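Des pinces, des tiroirs et un dimanche qui y passe

J'avais promis de reparler des pinces dans la lettre de juillet, alors allons-y ! Depuis trois semaines, Csaba Medve et moi, on compare deux modèles en simulation, avant de toucher au budget de Jedura. D'un côté la Sung, à doigts courts, de l'autre notre vieille Gaston, que tout le monde connaît et que tout le monde insulte. Même robot à deux bras, même contrôleur, même commode en bois à ouvrir, tiroir par tiroir.

La commode, parlons-en. Les poignées sont fines, horizontales, argentées, et je les déteste. Pour celles du haut, on s'en sort toujours. Celles du bas à droite demandent de faire plonger l'avant-bras en diagonale sans racler la façade, et là le planificateur a parfois des idées très personnelles (j'ai vu un coude partir vers le mur, je n'ai pas cherché à comprendre).

Côté chiffres : 2 611 essais lancés, dont 1 409 avec la Sung. Elle ouvre le tiroir dans 67 % des cas, la Gaston reste à 28 %. Je m'attendais à un écart, pas à celui-là ! Csaba pense que mon réglage de frottement avantage les doigts courts, et il a peut-être raison - on a déjà connu ça avec les portes de placard, l'hiver dernier, et j'avais dû tout refaire. Je relance donc une série avec un frottement plus bas, et la caméra un peu plus haute, parce que le torse du robot mange une bonne partie du bas de l'image et que ça gêne le repérage des tiroirs inférieurs.

Le bras gauche ne sert pas encore à grand-chose, il attend pince en l'air. J'aimerais lui faire retenir le meuble pendant que l'autre tire. Si quelqu'un à Fovuvthorpe a déjà réglé un contrôleur pour deux bras sur ce genre de tâche, écrivez-moi, je prends tout, même les scripts moches.

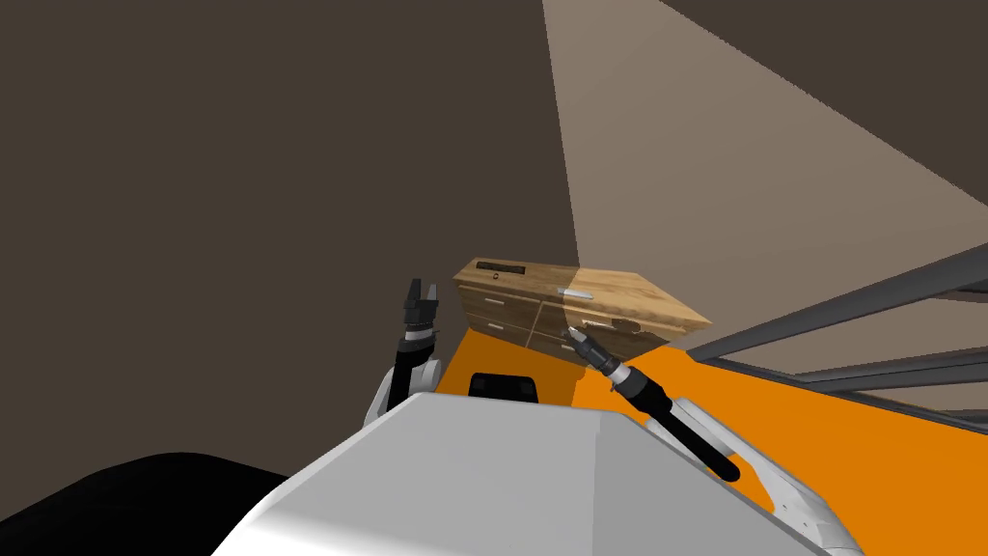 Dernière mise à jour de la page : 30 juin

Les fichiers de réglage sont dans le dossier partagé, sous « commode ». Merci de ne pas renommer les poignées, Csaba vient de le faire et j'y ai perdu ma matinée.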